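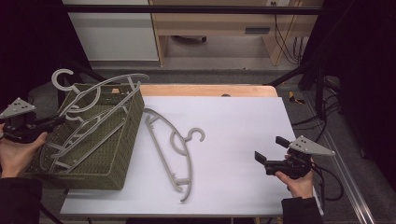 Week 5 handout, grasp planning from demonstrations. Notes by Ulises Gaete, some of it lifted from Jarrah's slides. Today is mostly action representation and why thin open shapes break the usual grasp scoring. Take a hanger lying flat next to a basket: its bounding box is nearly all air, so a planner that aims for the box center closes on nothing. Same hanger hooked over a basket rim is a diferent problem again, now the weave is in the depth map too and segmentation wants to merge the two.

1. Frames. Everything goes in the gripper frame at time t, not world. Relative poses, chunk of 17 steps, execute 5, replan. For two grippers also feed the relative pose left to right, otherwise the arms drift apart on handovers. Prendergast does this in the loader already, don't do it twice (lots of you did it twice in September).

2. Wrist view. Policy sees its own fingers all the time, so leave them in, no masking. Hook opening between the fingers is a decent cue for lateral error. Basket at the side of the view gives context for the place step, cropping too tight throws it away.
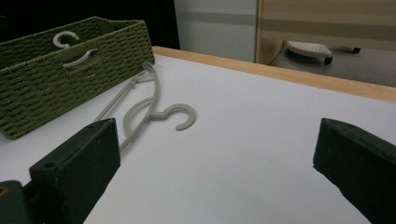

3. Latency. Measure it, don't guess. Camera stamp to action sent was 297 ms on Haoran's setup before tuning. Drop the stale actions at the front of the chunk, then start executing. If motion looks jerky check this first, before you touch the network.

4. Grasp scoring for thin parts. Sample along the skeleton of the mask, closing direction perpendicular to the local tangent. Reject anything where a finger would hit the table or a neighboring part. Two hangers close together is the hard case, since the skeletons join up
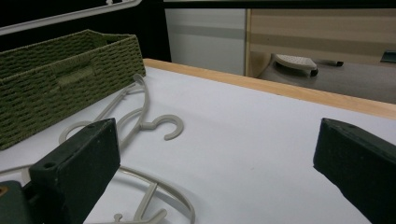
and the tangent at the joint is garbage. Split on instance mask first, then skeletonize. Depth edges help a bit but same-colored plastic at nearly the same height gives you very little to work wtih.

Homework: exercise 2 in the Mandova repo, plot score against tangent angle. Questions to Chak-lun.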